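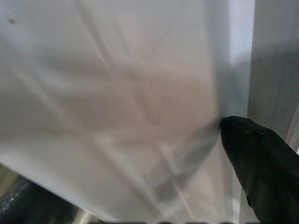

Household Storage, Unit 2: Plastic Film and the Refrigerator
Handout prepared by Mei-kuen Lai

Film for wrapping food is handled with little force. Pull it from one point and the creases spread out from there, so take hold at two corners when you want it to lie flat. Film that has folded onto itself should be opened slowly. Check clear and milky film for specks before reuse, and throw it out if they do not wipe off.

Loading the refrigerator

Covered dishes go on the glass shelf. Vegetables go in the drawer under it. The door is the warmest part and is used for drinks and sauces. Bottles stand upright with their caps closed. A door bin should not carry more than its maker allows; the one in our Stubbs exercise holds nearly 20 pounds.
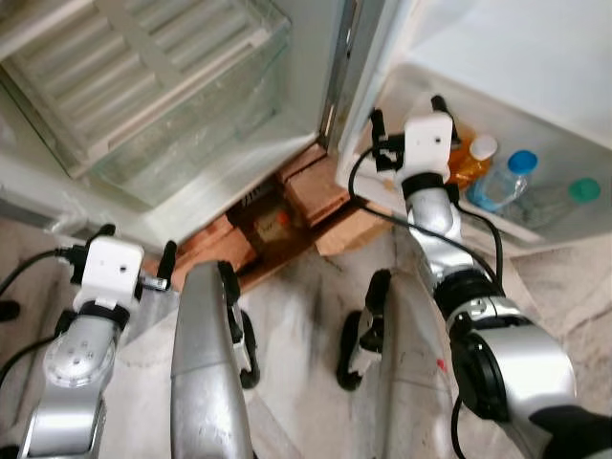
Fig. 2. Open refrigerator with clear drawer and three bottles in the door bin.

Cardboard for recycling is flattened and tied. Keep it out of the path of the door.

For next class: read Chou, Yao-tsung, chapter 2, and list what is kept in your own refrigerator door. Bring one sheet of used film.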